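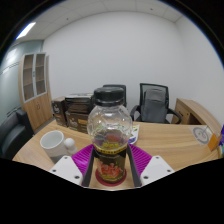

Clear bottle, black screw cap.

How to do a slow drip waterer for pots when you're away

Quick one, leaving for a week myself so typing this between packing. Works for tomatoes, basil, peppers, most houseplants. Not cactus. Not seedlings either, they want a tray.

What you need
Plastic bottle with a screw cap, one per pot. Bigger pot, bigger bottle.
A thin nail or a pushpin
Pliers or an old oven mitt
Scissors
A stick or bamboo cane
Bit of old stocking or coffee filter

Step 1. Rinse the bottle. Soda ones twice, the sugar brings ants. Label off if you care, I don't.

Step 2. Hold the nail in the pliers, heat the tip over a candle, push it through the cap. One hole. Start small – you can always make it bigger, you can't make it smaller. Window open, melted plastic stinks.

Step 3. Cut the bottom off the bottle but leave a hinge, an inch or so. Makes a lid. Keeps leaves and mosquitos out.

Step 4. Stuff the stocking in the neck, not tight. Screw the cap on over it. Skip this and the hole clogs by day two, ask me how I know.

Step 5. Water the pot properly first. Important!! Dry soil pulls the whole bottle down in an hour and then you've got nothing for the rest of the trip.

Step 6. Dig a hole near the edge of the pot, away from the main stem. Bottle goes in cap down, a third of it buried. Firm the soil round it. Tie to the cane if it wobbles.

Step 7. Fill from the top, close the flap.

Test it before you go
Do a full run at least two days ahead. Fill in the morning, mark the level with a pen, check again at dinner. My Pernex balcony gets sun till late and a 900 ml bottle in the big tomato pot lasted 7 days in June, same bottle in July was gone way sooner. So test in the weather you acutally have.

Too fast – new cap, thinner pin. Too slow – loosen the cap a quarter turn before you touch the hole. Not dripping at all – usually the flap has sealed itself shut, prop it open with a twig.

Other stuff
Move pots into shade, saves loads. Group them together. Mulch on top if you have any, bark, straw, torn up cardboard is fine.
No fertilizer in the bottle, it goes green and slimey.
Empty everything before frost, full bottles split.

Next up: the bucket and string version, for long trips. Will post when I'm back.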